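Juego de cocina Grulo: comida de juguete y vajilla de colores, con bastantes peros

Opinión publicada el 19/02/2018

Desconfío de los juegos de cocina que se venden como «completos». Casi siempre traen mucha fruta, poca vajilla y una caja que ocupa el triple de lo necesario. El de Grulo lo compré en la tienda Mousavi después de leer una reseña entusiasta de Niloufar Tabrizi, con la que no suelo coincidir. Esta vez tampoco coincido del todo.

Empiezo por lo que más me interesaba, la vajilla. El colador ovalado verde pálido es la mejor pieza del lote. Tiene el fondo lleno de agujeritos y un tamaño sensato, y a mis hijos les ha servido para todo menos para colar.

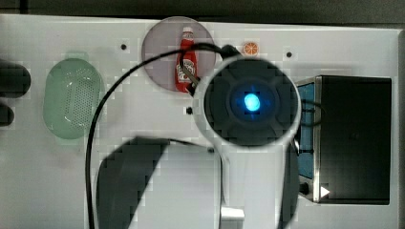

Los platos me convencen menos. El redondo, de un rosa tirando a malva, es tan liso que la comida resbala en cuanto alguien lo lleva con prisa, y con niños de 3 años siempre hay prisa. El bote rojo de kétchup, con su tapón blanco, se sostiene bien de pie, aunque basta un codazo para tumbarlo. Tampoco me convence la etiqueta: la nuestra se levantó por una esquina a los 7 días.

Hyun-seo Yang, que tiene el mismo juego en su ludoteca, me dijo que el colador le aguanta desde julio sin una grieta. Lo creo. El plástico es fino pero flexible, y eso cuenta más que el grosor.

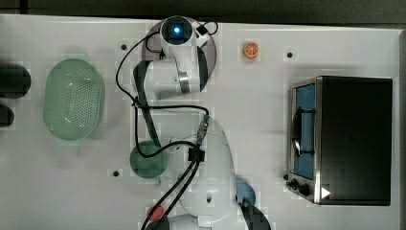
El colador verde pálido, sobre la mesa blanca.

Vamos con la comida. La rodaja de naranja está lograda: se le distinguen los gajos y los niños la reconocen enseguida. El plátano cumple. La fresa es, con diferencia, la favorita de la casa y acaba casi siempre en el cuenco azul, que para mí es el recipiente más práctico porque es hondo y no se mezcla con los demás.

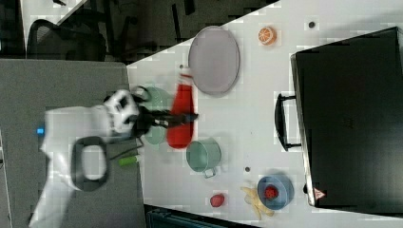
Con los verdes, en cambio, hay un lío. Colador y cuencos van en tonos tan parecidos que a la hora de recoger se confunden, y pedirle a un niño «el verde» no lleva a ninguna parte. El juego equivalente de Stimov usa colores más separados y se ordena antes. La bandeja ovalada gris es grande y útil, pero sosa; la mía hace de tabla, de horno y de barca.

También echo en falta coherencia en los tamaños. La fresa parece pensada para una escala y la hortaliza roja alargada para otra.

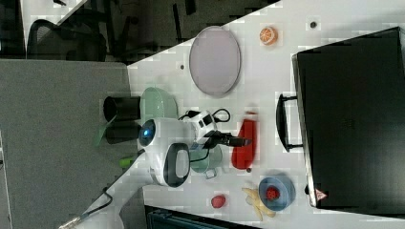
Queda el precio. Pagué 314 coronas y me parece caro para lo que hay. La bolsa que regalan para guardarlo tiene 2 asas mal cosidas y una ya se ha soltado. Escribí a Grulo y me contestaron con un formulario.

¿Lo volvería a comprar? Rebajado, puede. A precio completo miraría antes el de Grillard, que trae menos fruta y mejores platos. Si alguien vende el colador suelto, que me avise.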